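4. The jungle surround
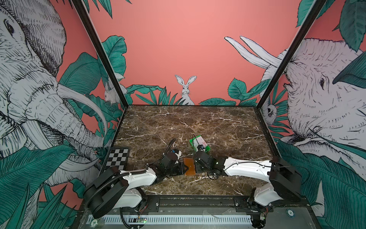

Figure 3. The jungle surround in place, with elephants on the side panels and a rabbit in the leaves at the back.

I should admit up front that I didn't expect to give a whole section to this one. The earlier surrounds in the Pillero series were quiet things (plain color, a bit of stripe, a border if we were feeling brave), and I had a tidy plan for comparing them on color alone. Then Xuelian Xiong came back from Illham with a roll of jungle print under her arm, and my tidy plan was gone by lunchtime.

The basic setup is the same as in Section 3: tall panels on three sides of a table, with the front left open. What changes is how much there is to look at. The back panel is mostly flat coral pink, and the animals are drawn in black ink with teal leaves crowding in along the bottom. The elephants are huge. I had approved the artwork from a small proof, where they looked perfectly polite, and I wasn't ready for how they would feel at full size, one on either side of you, all tusks and wrinkles.

4.1 Large animals and small ones

The main thing I want to argue is that this pattern works at two scales, and that people treat the two scales very differently. An elephant on this print is something you notice and then stop noticing. It becomes part of the wall, a bit like a big curtain does. The small animals go the other way. You miss them at first, and once you have found one you keep checking on it.

The rabbit is the best case. It sits in the middle of the leaf band, just above the far edge of the tabletop, with its ears up and its body hidden in the green. On the roll it was one small drawing among many, and I doubt I'd have picked it out. Once the panel was up it had the best seat in the house! Where the print met the table decided that. Had we trimmed the lower edge a little higher, the rabbit would have gone below table height and this section would be shorter.

There is also a monkey-like creature in the foliage near the right post, again at table height, and a small round-headed animal half hidden in the leaves near the left one. I'm not going to put a species to that second one. Xuelian and I have disagreed about it since May and neither of us is moving.

We asked visitors to the Irnbridge workshop to write down, on a card, whatever they remembered of the surround after they had left the room. We collected 300 cards. I read every one of them, mostly at my kitchen table, and I can report that people are generous with detail and loose with accuracy. Several wrote down parrots. The elephants came up constantly but almost always as a single word, while the rabbit got sentences. People told us where it was looking, or what they thought it was hiding from, and one card gave it a name I've since adopted in my notes.

4.2 The tabletop

I had worried about the table. Its pattern is a dark brown marble, with thin white and tan veins running across it, and my first reaction was that we were putting one busy thing inside another busy thing. Tang's paper on patterned rooms warns against exactly this, and I had quoted it approvingly in our own proposal (so that was a little awkward).

Having lived with the pairing for a while, I now think it holds together, mostly because the two patterns don't compete for the same kind of line. The veins wander and never turn into anything. The ink drawing is dense and short-stroked and always turns into something – an eye, a leaf vein, a fold of skin. I also like that the brown is so much darker than the pink. It gives the eye a clear place to land, and it keeps the leaf band looking crisp along the back of the table.

Would I pick that marble again? Probably, though I'd want to try a plain surface beside it first, and I can't say from this study which of the two would come out ahead. The cards are little help. Hardly anyone mentioned the table, and those who did mostly wrote "brown."

4.3 Corners and posts

The two black posts at the back corners hold the panels up, and I had thought of them as hardware and nothing more. In the quieter surrounds they were the darkest thing in view and a few people complained about them. With the jungle print I hear much less of that. My guess is that black ink all over the side panels gives the posts some company, so they read as a heavier version of a line that is already there. I'd call this a guess and leave it at that until we have tried the same print with pale posts.

The corners did cause us one real headache, which was hanging order. A repeating print has to break somewhere, and we tried 3 arrangements before settling. In the first, a tusk ran straight into a corner and seemed to stab the next panel. In the second, the leaves stopped dead at one post and started again too high at the other. The third is the one in Figure 3. It has an elephant to each side and the rabbit between them, which suits the table nicely, and it also leaves the pink fairly open at the back. I find I need that pink. Without some flat color to rest on, I suspect the whole thing would get tiring fast.

4.4 What I would change

A few notes for anyone making something similar. Check the artwork at full size, even if it means taping sheets together on the floor. Decide the height of the table before you trim anything, and hold the print up behind it so you can see which small drawings will end up on the edge. Keep the offcuts too – ours went out with the packing paper, and I've wanted them back ever since.

I would also like to test a version with the small animals moved around between visits. Xuelian thinks regular visitors would spot a missing rabbit right away. I think they'd blame their own memory. We have the panels on order for the next round at Irnbridge, and Section 5 describes how we plan to record the answers.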